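Ribbing in molded plastic

Ribbing is the use of thin raised walls on one side of a plastic part to make it stiffer. It is found in garden furniture, crates, toys, tool cases and many other everyday goods. A part with ribs can have a thinner main wall than a solid part of the same stiffness, so it needs less material and cools faster in the mold.

Ribs are normally placed on the side which the user does not see. They may run parallel, form a grid, or cross in the middle and go out to the corners.
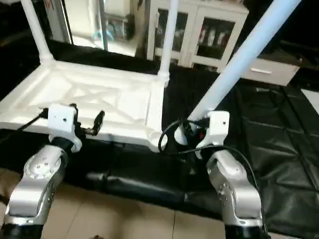

Why are ribs made thinner than the wall they support?
A thick rib cools more slowly than the wall around it and pulls the surface inward, and this leaves a shallow mark on the opposite side, called a sink mark.

Design

The height of a rib has more effect on stiffness than its thickness. Very high ribs, however, are difficult to fill and can stick in the mold. For this reason the sides are given a small slope, known as draft. The foot of the rib is rounded, as a sharp inner corner is a common place for cracks to start.

The molding works of Arrieta, in Narkcombe, kept 36 rib patterns in its catalog — most of them for stools and low tables. The firm Lonico later bought the catalog and reduced it to six. 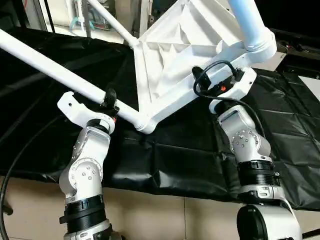
Triangular patterns resist twisting better than square ones, but the mold is more expensive to cut and to polish. Square grids remain usual in crates and pallets, where the load comes mainly from above.

Cleaning is a known weak point. Deep pockets collect dust and rain water, and outdoor products often have small drain holes for this purpose.

See also: Draft (molding); Sink mark; Lokuvbridge crate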